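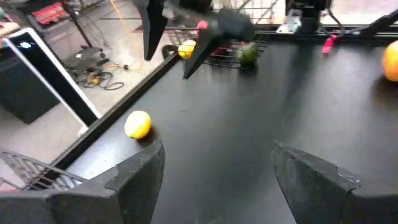 Lemon and orange on the black table

From: Antonina Kuzmenko
To: Sislow Growers list
Date: 2020-09-24
Subject: Re: Bringing citrus indoors

Feng-yi Cheung wrote:
> My lemon has been on the patio since June and has put on a lot of
> growth. Last winter I brought it in late and it dropped most of its
> leaves by the new year. It is in a south window over a radiator.
> When do the rest of you move yours, and do you feed through the
> winter? Hiu-tung said to stop altogether but the packet says not to.

Feng-yi,

I go by the night temperature. Once the forecast shows 7 degrees or lower for a couple of nights, mine come in. At Wostmont that is usually a bit earlier than for those of you nearer the coast.

The radiator is the likely cause of the leaf drop. Warm air at the top and cold compost at the bottom is what they dislike most. Mine stand in the porch, which is unheated but stays above freezing, and they lose very few leaves there. If the window is all you have, turn that radiator off and put the pot up on a block of wood so it isn't on the cold sill.

Water less than you think. I lift the pot, and if it still feels heavy I leave it alone. When I do water I use rainwater and let it drain right through — never leave it standing in the saucer.

On feeding, I do carry on, with a winter citrus feed every 2 weeks if the plant is still growing. If it has stopped, I stop. Hiu-tung keeps hers much colder than yours, so her advice is probably right for her plants.

Check under the leaves for scale before you bring it in. Wipe it off with a damp cloth and look again a week later. Chin-lung Pan had it spread through his whole conservatory from one pot.

I still have 2 spare clay pots from the Grasen sale if you need to move yours up, but I would wait until spring to do it.

Antonina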